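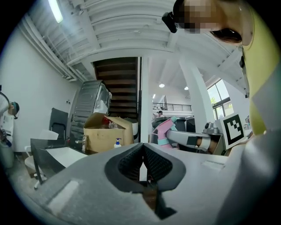
A hand-held gripper seen from its own camera, with a spray bottle and a pump bottle close by. The printed marker board is at right.

Features > Automation > Teaching by Hand

Print this article | E-mail this article

Last updated: October

Showing, Not Telling

At Mokberg, the first 2 minutes of every recording are thrown away. The operator picks up the gripper, turns it toward the printed marker board, and moves it slowly through a set pattern of tilts and sweeps. Only after that does the work start: a bottle is lifted, carried, and set down, and then the same thing is done again from a slightly different angle.

The project is called Drosta, and its aim is narrow. It is meant to produce a control policy that can clear and sort household bottles from a cluttered table. A policy of this kind is learned from examples, and the examples have to come from somewhere. Mokberg has tried both of the usual sources.

The older one is remote control. An operator sits or stands near a robot arm and drives it through a matching set of handles. Every joint angle is logged at the arm itself, so the data needs no translation before training. The cost is speed. Operators on the Ambrose rig, the company's remote-control station, finish a bottle transfer in 10 seconds on a good run and lose a great many runs to collisions with the table. They also get very little sense of touch through the handles. A soft bottle gets squeezed too hard, or it slips.

The newer source leaves the arm out. The operator holds a gripper directly and does the task at close to normal speed. A camera on the tool records what the fingers are facing, and the motion of the tool is worked out afterward from the video and from the marker board. The policy then learns where the gripper should go next, given what its camera sees. An arm carrying the same fingers and the same camera can be asked to follow.

The word "same" carries a good deal of weight there. If the camera is mounted a few degrees off on the arm, the policy reaches beside the object. If the finger pads are worn on one tool and fresh on the other, a grip that held in the recording fails on the robot. Mokberg keeps one drawing for the finger mount and does not allow local changes to it. Pads are replaced in pairs.

Position is the harder problem. A hand-held tool has no joints to read, so its path is an estimate. Against a blank wall the estimate drifts. In a room with stairs, railings, and exposed pipes there is plenty for the tracker to hold on to, and the Drosta team records in rooms like that by preference. Glossy table tops and large windows make things worse. A marker of known size fixes the scale, which video alone cannot give, and it ties separate recordings to one frame of reference. The board must lie flat and must not be moved during a session. A nudge of a finger's width is enough to spoil everything recorded after it.

Household bottles were chosen for dull reasons. They are cheap, and they come in shapes that call for different grips. A spray bottle has a trigger head that sticks out to one side, so the line of approach matters. A pump bottle is tall for its base and tips when it is pushed. Clear bottles are hard for a camera to separate from the background, and clear packaging is worse. Objects go back on the table in a new arrangement after each run, and the operator is told not to tidy them into rows.

The company's tracking software, Gurkisex, screens each file on the night it is made. It rejects recordings in which tracking was lost for more than a moment, those in which the fingers closed before the object came into view, and those that end with the tool still moving. The current training set stands at 2,000 accepted demonstrations. In a poor week 40 percent of the new ones are rejected, mostly for fast wrist turns that blur the video.

Operators learn to slow down at the wrist and nowhere else. Slowing the whole motion was tried early on and dropped. The policy copied the pauses along with the movement, and the arm would stop over an object and stay there.

Remote control has kept a place. Hand-held data contains many motions that a human arm can make and the robot's cannot, such as reaching back under the elbow. Those paths are filtered out against a model of the arm, but the filter says nothing about how the arm should recover from a bad position. For that, the team goes back to the Ambrose rig. It lets the policy run until it fails, takes over with the handles, and records the correction. The corrections are short and are weighted heavily in training.

The mix of the two sources is still being adjusted. New files are added to the training set each Friday, and the arm is tested on a table layout that does not appear in any of the recordings.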